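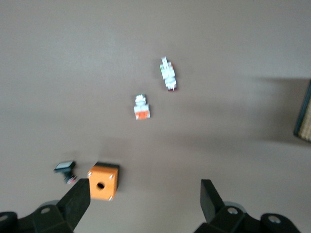

Trinik 地方选举投票站数据集 说明文件

版本日期：2019年6月7日

一、概述

本数据集收录 Pallcombe 地区历次地方议会选举的投票站级结果，包括各候选名单得票、登记选民数、实际投票人数、无效票数和空白票数。原始材料为各投票站张贴的计票结果单，由 Trinik 项目录入、核对并整理为统一格式。

数据覆盖 Pallcombe 下属17个选区。每个选区内的投票站数目在不同届次之间会有变化，因此不能简单按编号做跨届对比，具体办法见第五节。

本版本为第2版。第1版中的候选名单编码有误，已停止分发，请不要继续使用。

二、文件清单

results.csv：投票站级结果，主表。
stations.csv：投票站名称、地址、所属选区、启用和停用届次。
lists.csv：候选名单代码、全称、简称、所属政党或联盟。
turnout.csv：选举日当天分时段投票人数，仅部分届次有。
changes.txt：各版本改动记录。

所有 CSV 文件均为 UTF-8 编码，不带 BOM，以逗号分隔，首行为字段名。文本字段如含逗号，以双引号括起。用电子表格软件直接打开时，投票站编号前面的零可能丢失，导入时请将该列设为文本格式。

三、主表字段说明

election_id：选举代码，由年份和轮次组成。补选在末尾加字母 b。
district：选区代码，与 stations.csv 中的同名字段对应。
station_id：投票站编号，文本型。
registered：登记选民数，以选举日开门前的名册为准。
voted：领取选票人数。
ballots：票箱内清点出的选票数。
invalid：无效票。
blank：空白票。部分届次的结果单不区分空白票与无效票，此时本字段为空，全部计入 invalid。
list_code：候选名单代码。
votes：该名单得票数。
source：结果单来源，取值为 A（原件）、B（复印件）、C（选区汇总表转录）。
flag：核对标记，见第四节。

主表为长表格式，一行对应一个投票站的一个候选名单。registered、voted、ballots、invalid、blank 在同一投票站的各行中重复出现，汇总时请先去重，否则投票率会算错。

四、录入与核对

每张结果单由两人分别录入，两份结果不一致时，由第三人对照扫描件裁定。录入工具为 Tadness，其导出的中间文件不随本数据集发布。

录入完成后做以下几项检查：

各名单得票加无效票、空白票，应等于 ballots。
ballots 不应大于 voted。
voted 不应大于 registered。
各投票站合计应与选区公布结果一致。

未通过检查的记录没有删除，也没有改动原始数字，只在 flag 字段中注明：

1：得票合计与 ballots 不符。
2：ballots 大于 voted。
3：voted 大于 registered。
4：与选区公布结果不符。
9：结果单字迹不清，数值为裁定值。

一条记录可有多个标记，以分号隔开。标记3多见于设有流动票箱的投票站，这些站点允许名册外选民凭证明投票，数字本身不一定有错。

登记选民超过3000人的投票站通常会分设两个票箱，结果单也分为两张。本数据集已将两张合并为一条记录，分箱数字不再保留。

五、投票站的跨届对应

投票站编号在选区边界调整后会重新分配，同一编号前后可能指两个不同的地点。stations.csv 中的 place_id 字段用于解决这一问题：地址相同或仅在同一院落内搬迁的，视为同一地点，沿用原 place_id；搬到别处的，给予新的 place_id。

即使 place_id 相同，服务的街道范围也可能已经改变。需要分析选民投票倾向变化的使用者，建议合并到选区一级再比较。

六、分时段投票人数

turnout.csv 记录选举日当天若干时点的累计投票人数，最后一个常规时点为15时，其后只有投票结束时的总数。各站上报时间并不严格，部分数字连续两个时点完全相同，应是后一时点未及时更新。我们保留了上报值，没有做插补。

七、已知问题

Brunet 选区有一届选举的结果单原件缺失，相关记录全部按选区汇总表转录，source 为 C，没有分站的空白票数。

12月举行的补选仅涉及个别选区，部分投票站合并设置，登记选民数与同一选区的常规选举不可直接比较。

联合名单在 lists.csv 中按一个名单处理，不拆分到各政党。名单在竞选期间改名的，以选票上印制的名称为准，旧名放在 alt_name 字段。

选举日前退出但选票已经印好的名单，仍保留代码，得票按结果单原样录入。有的投票站将这类选票计入无效票，有的单独列出，做法不统一。

第二轮投票只收录得票进入第二轮的名单，弃权一方不补零行。

八、不包含的内容

本数据集不含任何选民个人信息，也不含投票站工作人员姓名。结果单扫描件上有签名，因此不公开发布。候选人个人得票未收录，只有名单得票。

选举投诉和重新计票的过程文件不在收录范围内。经重新计票更正的，主表采用更正后的数字，更正前的数字写在 changes.txt 中。

九、使用与引用

数据可用于研究、新闻报道和教学，允许修改和再分发，须注明来源和版本号。引用格式：

Trinik 项目，《地方选举投票站数据集》，第2版，2019。

公布派生数据时，请保留 flag 和 source 两个字段，或说明对带标记记录的处理方式。

本数据集不是官方结果，不具有法律效力。与选举机构公布的正式结果有出入时，以正式结果为准。

十、更正

发现录入错误，请在项目仓库提交问题，写明 election_id、district 和 station_id，并附上所依据的材料。只写“数字不对”而没有定位信息的，无法处理。核实后的更正并入下一版本，已发布版本的文件不再变动。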